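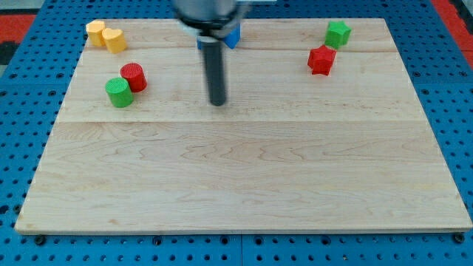 Chapter 7
Showing the Robot What to Do

In Chapter 6 the robot moved because someone had written down where it should go. Each position was a row in a table, and the program stepped through the rows in order. That works well when the parts arrive in the same place every time. It works poorly when a few blocks are scattered on a board and have to be pushed into groups, because the right path depends on where the blocks are lying and on where they slide once they are touched.

Most people can do that job with one finger and would have trouble writing the rules for it. How far past the corner of a star do you push before it starts to turn? When do you back off and come at it from the other side? A person answers these questions with the hand, many times a minute, without putting them into words. The methods in this chapter record the answers as motion and use the recording in place of a written program.

What you will learn

After working through this chapter you should be able to
explain the difference between guiding an arm by hand and driving it from a distance
set up a tabletop pushing task so that the recordings can be used later
record, review, and reject demonstrations
say which signals must be saved along with the motion, and at what rate
recognize the most common faults in a set of demonstrations

You will need the material on joint limits from Chapter 3 and on tool frames from Chapter 5. No knowledge of machine learning is assumed until Section 7.6.

Key terms: demonstration, episode, kinesthetic teaching, teleoperation, leader device, clutch, reset, dead time

7.1 Two ways to demonstrate

A demonstration is one complete run of a task performed by a person through the robot. The record of that run is called an episode. There are 2 ways to produce one.

In kinesthetic teaching the person takes hold of the arm and moves it. The controller cancels the weight of the arm so that it can be guided with light force, and the joint encoders record where it goes. No extra equipment is required. The person feels the contact directly, so a block that catches on a seam is noticed at once. The drawbacks are also plain. The teacher's hands and forearms get into the camera view, and a learner trained on those images will see something that is missing when the robot works alone. Large arms are tiring to guide. Small, quick corrections come out rough, since the whole arm has to be dragged along with the tool.

In teleoperation the person stands or sits apart from the robot and moves an input device. This may be a joystick, a hand controller, or a leader device, meaning a smaller arm with the same joint layout as the robot. The robot follows. The camera sees the robot, the tool, and the objects, much as it will later on. The price is paid in touch: unless the device feeds force back to the hand, the operator has to judge contact by eye.

For pushing tasks on a flat board we recommend teleoperation, and the exercises assume it. The Finow leader arm used in the teaching lab at Undthorpe has no force feedback. Students who learn on it tend to push too hard at first – watch for this in your own early episodes.

7.2 The pushing task

The task used through the rest of the chapter is simple to state. Colored blocks lie on a wooden board, and the robot moves them with the tip of a straight rod. It may push but not lift. A goal is given in a short sentence, such as "put the red star next to the green star" or "move the yellow heart to the near edge."

Pushing was chosen over grasping for a reason. A grasp has a clear moment of success, and after it the object travels with the hand. A pushed object keeps its freedom. A cylinder standing on its flat end will slide away from a rod that meets it off center, and a star may rotate about one point and hardly travel at all. The operator has to keep correcting, and those corrections are what we want in the data.

Leave part of the board clear at the start of each episode. If blocks cover the whole surface, the rod has no room to get behind them, and the operator will spend the episode clearing a path.

Keep the tip just above the wood when moving between blocks and low enough to meet their sides when pushing. In the Prollby lab software the height is fixed by the program, so the operator controls only 2 directions of motion. Beginners should leave this setting on.

7.3 Before you record

Check the following before the first episode of a session.

The board is fastened or blocked so that it cannot creep under repeated pushing.
The rod is tight in its mount. Turn it by hand with the arm disabled.
The workspace limits stop the tip short of the board's edge.
The clutch works. Releasing it must stop the robot within the distance given in your lab manual.
The camera clock and the robot clock agree.

The last item is the one most often skipped. If the images lag the joint readings, the learner will be shown a rod in one place and told it is in another. Benmoussa controllers write both times into the log, and the dead time between them can be read off directly. On other systems, tap the board with the rod and compare the two records.

Plan for more than 600 episodes if the set is to be used in Section 7.6. For the exercises at the end of this section, a far smaller number is enough.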